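Clendance 共享办公与活动空间招聘启事:前台运营专员、场地协调专员、周末活动助理

Clendance 是 Patari 公司旗下的共享办公与活动空间,位于城东老纺织厂片区,由原来的一栋四层厂房改造而成。一层是前台、咖啡角和活动厅,二层和三层是开放工位与独立办公室,四层是会议室和一个可以租用的录音间。目前入驻的多是小型设计公司、翻译团队、会计事务所分部和独立从业者,白天以办公为主,晚上和周末常有讲座、读书会、手工课和小型展览。

因秋季起增加晚间开放时段,现招聘以下岗位。

一、前台运营专员(全职)

主要工作:
接待来访人员,办理访客登记和临时门禁卡;
接听电话,回复预约平台和公共邮箱里的咨询;
带意向客户看场地,介绍工位类型、收费方式和合同期限;
收发入驻公司的快递与信件,大件货物联系货梯;
每月月底核对工位费、会议室使用费和打印费,把账单发给各家入驻公司;
维护 Dadex 预约系统中的房间状态,及时处理重复预约和取消。

任职要求:
大专及以上学历,专业不限;
有前台、酒店、物业客服或行政工作经验者优先;
普通话流利,能用英语进行日常接待和邮件往来;
会使用表格软件,能独立做简单的费用统计;
能接受轮班,早班为 8:00 至 16:30,晚班为 13:00 至 21:30,中间均有用餐时间。

二、场地协调专员(全职)

主要工作:
与活动主办方确认人数、时间、桌椅摆放方式和设备需求,填写场地确认单;
活动前按确认单布置场地,检查投影、音响、话筒和网络;
活动期间在场,处理临时加座、调光、调温等需求;
活动结束后与主办方一起验场,登记损坏和遗留物品;
管理桌椅、展板、延长线等公用物资,每月盘点一次;
联系保洁、维修和搬运单位,跟进报修单。

任职要求:
有会务、展览、剧场或场馆工作经验,时间不限,请在简历中写明参与过的具体活动;
能看懂简单的平面图,能按图摆场;
会接常用的音视频线材,了解调音台的基本操作,入职后有培训;
工作中需要搬动折叠桌椅和展板,请根据自己的身体情况考虑;
部分活动在晚间或周末,排班提前两周公布,加班按国家规定支付加班费或安排调休。

三、周末活动助理(兼职)

主要工作:
活动签到、引导入座、发放资料;
协助场地协调专员摆放和收回桌椅;
为手工课、读书会准备茶水、纸笔和桌垫;
活动结束后清理桌面,检查各房间的灯和窗。

任职要求:
年满十八周岁,在校学生可以报名;
每月至少能到岗四个半天,每个半天为 4 小时;
守时,临时不能到岗需提前一天告知。

四、关于工作环境

活动厅和四层会议室今年春天做过一次翻新,墙面重刷,旧的隔音板全部更换,桌子也换过一批。日常维护的要求写在员工手册里,三个岗位都会用到,主要有以下几点:桌面清洁用拧干的软布,不用含酒精或研磨颗粒的清洁剂;热饮和茶壶下面垫杯垫;贴标签和桌号用可移除胶带,当天撕下;移动桌子时两人抬,不在地面上拖。手工课使用颜料、胶水或裁纸刀时,必须先铺桌垫,由值班助理在开课前检查。
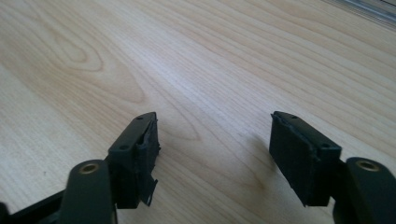 浅色木桌面,木纹清晰

员工休息室在二层走廊尽头,有冰箱、微波炉、饮水机和带锁的储物柜。楼内全面禁烟。自行车和电动车停在北门外的车棚,楼内不能充电。开车的同事可以申请园区月租车位,费用自理,名额由园区管理处安排。

从地铁站步行到 Clendance 约需一刻钟,也可以乘公交到老纺织厂站,下车后从南门进入。晚班结束时公交仍在运营,但班次较少,住得较远的应聘者请先查好回程路线。

五、待遇

全职岗位:
试用期 3 个月,试用期内工资不打折;
按规定缴纳社会保险和住房公积金;
每周休息两天,法定节假日值班按规定支付工资;
入职满一年后享受带薪年休假;
每月工作餐补贴 1310 元以内,凭排班记录和票据报销;
可在非高峰时段免费使用开放工位,公开讲座有空位时可以旁听。

兼职岗位:
按小时计酬,次月随全职工资一同发放;
单次到岗满半天提供一份工作餐;
连续参加一个季度以上的,可以开具工作证明。

各岗位具体工资根据经验在面试时商定,面试通知中会写明该岗位的工资范围。

六、招聘人数和到岗时间

本次共招聘 8 人,其中前台运营专员两人,场地协调专员两人,周末活动助理四人。全职岗位希望在九月上旬到岗,目前在职、需要办理离职手续的应聘者可以另行商量。兼职岗位从九月下旬开始排班,七月和八月可以先来参加培训,培训时间计入工时。

七、报名方式

请把以下材料合并为一个 PDF 文件,通过 Patari 网站的“加入我们”页面提交:
个人简历,写明联系电话和现居住区域;
应聘岗位名称,可以填写第二志愿;
一段不超过三百字的说明,介绍与岗位有关的经历,不需要另写求职信;
应聘场地协调专员的,可以附上以往活动的摆场图或现场照片,没有也不影响筛选。

应聘兼职岗位的,只需在页面上填写报名表,写明每月可以到岗的时段,不用上传简历。

报名时不需要提供身份证复印件、学历证书原件或照片,这些材料在录用后办理入职时再核对。Patari 不向应聘者收取任何报名费、培训费、服装费或押金,也没有委托中介代为招聘。如有人以 Clendance 的名义收费,请不要付款,并通过网站上的联系方式告诉我们。

八、面试安排

全职岗位面试分两轮。第一轮为电话沟通,主要了解工作经历、可以排班的时间和对工资的期望,时长在半小时以内。第二轮在 Clendance 一层进行,前台岗位会有一段模拟接待和一道费用核对题,场地协调岗位会拿到一张确认单和一张平面图,需要当场说明如何布置、先后顺序怎样安排、缺少哪些信息要向主办方询问。面试不要求正装,场地协调岗位请穿方便活动的鞋。

兼职岗位只面试一次,以小组形式进行,一般安排在下午 14:00 以后,结束后会带大家在楼里走一圈,熟悉活动厅、储物间和安全出口的位置。

需要无障碍通道、手语翻译或其他协助的应聘者,请在报名时注明。楼内有电梯,可以到达各层,一层有无障碍卫生间。

报名截止时间为七月底。材料提交后,系统会自动发送一封确认邮件,如果一天之内没有收到,请先查看垃圾邮件箱。无论是否进入面试,我们都会在截止后两周内以邮件回复。未录用的报名材料保留到年底,之后删除,不希望保留的可以随时要求提前删除。

九、常见问题

没有相关经验可以报名吗?
前台运营专员和周末活动助理可以。场地协调专员需要有一定的现场经验,学生社团、社区活动的经历也算。

可以同时报两个岗位吗?
可以,在报名表中填写第二志愿即可,不用重复提交材料。

兼职以后能转全职吗?
全职岗位有空缺时会先在内部公布,兼职人员可以报名,面试流程相同。

晚班是固定的吗?
不固定。前台早晚班按周轮换,同事之间可以换班,换班需要在排班表上登记,由当周负责人确认。

会被派到其他地点工作吗?
日常工作地点都在 Clendance。Patari 旗下的另一处空间 Bako 偶尔举办大型活动,需要人手时会征求个人意见,交通费由公司承担,不愿意去的可以不去。

其他问题请在“加入我们”页面下方留言,工作日 10:00 至 17:00 有人回复。

Patari 人事组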